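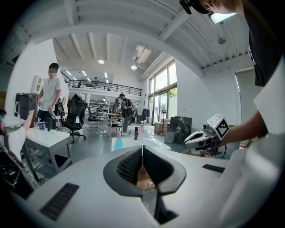
Wie lange hält der Akku des Startnummern-Transponders bei einer mehrtägigen Spendenfahrt?
Im Sendebetrieb 243 Stunden. Für eine Radveranstaltung über zwei Tage ist kein Nachladen erforderlich.

Orlandini Aktivtransponder für Benefiz-Radfahrten
Ausführung: Sattelstütze

Der Transponder erfasst Durchfahrtszeiten an Start, Verpflegungsstelle und Ziel. Er wird mit zwei Kabelbindern an der Sattelstütze befestigt. Die Montage am Lenker ist nicht zulässig, dort verdeckt der Körper des Fahrers die Antenne.

Technische Daten
Teilnehmer je Lesestation: max. 600
Stromversorgung: Lithiumzelle, wiederaufladbar
Schutzart: IP67
Schnittstelle zur Auswertung: CSV-Export, Netzwerk

Lieferumfang
Transponder, Kabelbinder, Kurzanleitung. Lesestation und Ladekoffer sind gesondert zu bestellen.

Zuordnung der Spenden
Die Auswertesoftware Omer verknüpft die Transpondernummer mit der Startnummer und dem Spendenkonto der Fahrerin oder des Fahrers. Bei Zusagen pro Kilometer wird der Betrag aus der zuletzt erfassten Kontrollstelle berechnet. Abgebrochene Fahrten werden bis zu diesem Punkt gewertet. Korrekturen sind von Hand möglich und werden protokolliert.

Miete
Ab Lager Dikport, Mindestmietdauer ein Wochenende. Für Termine im Juni müssen Reservierungen bis 16. Februar vorliegen. Nicht zurückgegebene Transponder werden zum Neupreis berechnet.

Technische Auskunft: Volodymyr Shevchuk
Vermietung und Rückgabe: Miroslava Prokopenko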